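4. Cause Statements in Sportswear Advertising: Recall and Trust

4.1 Setting and materials

The second study looked at how shoppers respond when a sportswear firm ties its advertising to a social cause, and whether the response depends on what the firm is known to have done for that cause before. Earlier work on this question has mostly used famous brands. Readers of a famous brand's advertisement bring years of opinion with them, and it is hard to separate that opinion from the effect of the message. We therefore used two regional labels, Amell and Torkitz, both of which sell running and training clothes through their own stores and websites. Pretest interviews showed that most people in the sample area knew both names but held no strong view of either.

Each firm supplied the layouts and typefaces it uses for its store posters and web pages. We wrote the text. The cause was the same in all versions: equal access to public sports grounds for people with disabilities. We picked this cause because it drew little open disagreement in the pretest. A more divisive cause would likely have produced larger differences, but it would also have sorted readers by political leaning before they reached the message.

Three kinds of text were prepared. The plain version described the clothing and nothing else. The statement version added two sentences in support of the cause. The record version added the same two sentences and a short account of what the firm had paid for: ramps, changing rooms and training for coaches. All versions were matched for length by adding or removing lines about fabric care and returns.

The messages were shown on screen as part of a mock online magazine with other articles before and after them. The other articles covered home furnishing, travel, cooking and technology, and they were the same for every reader. Pages were laid out with an image near the top and the text below it, and readers could scroll at their own pace.
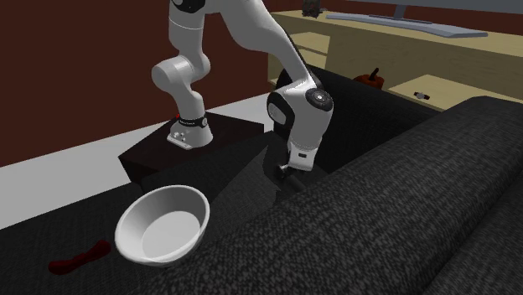
Figure 3. White robot arm over a black sofa, computer rendered.

Filler articles matter in this kind of design. When an advertisement stands alone, readers guess that it is what the study is about and read it more closely than they would at home. In the closing questions, we asked readers what they thought the study was for. Most answered that it was about magazine layout or about reading habits in general. Those who named the advertisement or the cause were kept in the main analysis, and a second analysis without them gave the same pattern.

4.2 Participants and procedure

We recruited 2,000 adults through a mailing list kept by the Tsakiris panel, a paid reading panel that had not been used for advertising work in the year before our study. Fieldwork took place in September. Readers were assigned at random to one of the two firms and one of the three text versions. No reader saw both firms.

The session had two parts. In the first, readers went through the magazine and answered simple questions about the articles. In the second, held 12 days later, they were asked which firms they remembered, what each firm had said, and how far they trusted it. Trust was measured with 16 items, each answered on a seven-point scale running from "not at all" to "completely." The items covered honesty, care for customers, fairness to staff, and whether the firm would keep a promise that cost it money.

We also asked readers to write down, in their own words, why they thought the firm had published the message. Two coders read all of these answers without knowing which version the reader had seen. They sorted each answer by the main motive it named: profit, public image, belief in the cause, pressure from others, or none. Where the coders disagreed, they talked the case over and settled on one code. The most common source of disagreement was the line between profit and public image, and we report the two together below.

4.3 Results

Recall of the firm's name was higher in the statement and record versions than in the plain version. The gain was similar for Amell and Torkitz. Recall of the clothing itself moved in the other direction. Readers who had seen a cause statement were less able to say what product the page had been selling, and several described the message as a public notice. For a firm whose aim is to sell a particular jacket, this is a real cost.

Trust followed a different pattern. The statement version on its own did little. Scores on the full scale were close to those for the plain version, and on the items about honesty they were slightly lower. The record version raised trust on nearly all items, with the clearest gain on the item about keeping a costly promise. Fairness to staff changed least, perhaps for the simple reason that nothing in the text spoke about staff.

The written answers help explain this. Readers of the statement version mostly named profit or public image as the firm's motive. Readers of the record version named these motives too, but many of them went on to say that the firm had at least paid for something. Mixed answers of this kind were rare in the other groups. People seem able to hold both ideas together – that a firm wants to look good, and that it has done something useful – without one canceling the other.
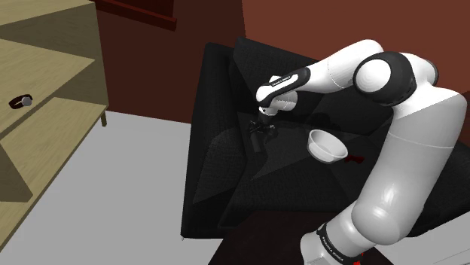
There was one difference between the two firms. For Torkitz, the record version also raised the stated wish to visit a store, while for Amell it did not. The firms differ in where their stores are. Torkitz has branches in the middle of towns, and Amell sells mostly from retail parks that need a car trip. We had not planned a test of this and treat it as a lead for later work.

Readers who said that they or a family member had a disability gave somewhat different answers. Their trust scores in the statement version were lower than those of other readers, and their scores in the record version were higher. Several wrote that they would want to know which grounds had been changed and whether the changes had been kept up. A few named the sports ground at Ploltavlow, where a ramp had been put in some years earlier by the town and was later closed for repairs. Neither firm had any part in that work, but it clearly shaped how these readers judged promises of the same type.

4.4 Limits

The study used one cause, one kind of product and one region. The record we described was modest, and larger spending might be read either as stronger proof or as a form of boasting. We also cannot say how long the effect lasts. The delay between the two parts was long enough to rule out simple short-term memory, but a shopper may go many months between purchases of running clothes.

Readers knew that they were in a study, even if most did not guess its aim. Trust given on a scale costs nothing, and it may not carry over to the till. We asked both firms for store sales during the same period, but the posters in use at that time did not match our versions and the figures could not be compared. A field test with matched posters in 12 stores is described in Section 5.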